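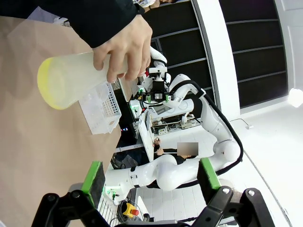 Yellow cap, frosted bottle, black sleeve.

Lekomix Citrus Dish Soap Concentrate: two months in

I go through dish soap like you wouldn't believe. We cook every night, the dishwasher is ancient and picky, and I bake on weekends, so there is always a greasy pan waiting for me. Back in July my neighbor Sumaiya Uddin got tired of hearing me complain about it and told me to try the Lekomix concentrate. I finally ordered the starter set in the fall (I'm slow, I know) and I've been using it every day since.

The idea is simple. You get a small pouch of concentrate, you mix it with tap water, and you keep it in whatever bottle you like. One pouch makes 26 ounces. I'd been buying the Plemau stuff before, and it's fine, but I was hauling home a new plastic bottle every couple of weeks and it was starting to bug me.

Mixing it is where I messed up. The instructions say to put the water in first and then the concentrate. I did it the other way around and got a bottle of pure foam that took all evening to settle. Water first, people! Then tip it over gently a few times and leave it for 30 minutes before you use it. Don't shake it, however tempting that is.

On grease it's really good. My test is always the roasting pan after chicken thighs, and a squirt plus hot water got it clean without me scrubbing until my shoulder hurt. Burnt rice is another story. I still had to soak that overnight, same as with every other soap I've owned. It rinses off fast too, and my glasses don't come out with that cloudy film.

The smell is lemon with something a little herby behind it. I love it. My husband says it smells like a dentist's office, so maybe sniff before you commit to the big box. There's an unscented one as well, but I haven't tried it.

My one real gripe is the pouch. The tear notch is tiny, and if your hands are even slightly damp you can forget it. I keep scissors by the sink now. I'd also like thicker soap, as it comes out pretty fast until you get used to squeezing lightly.

Would I buy it again? Already did, 2 boxes of refills this time, and one of them is going to Sumaiya.

Four stars. Fix the pouch and I'll happily make it five.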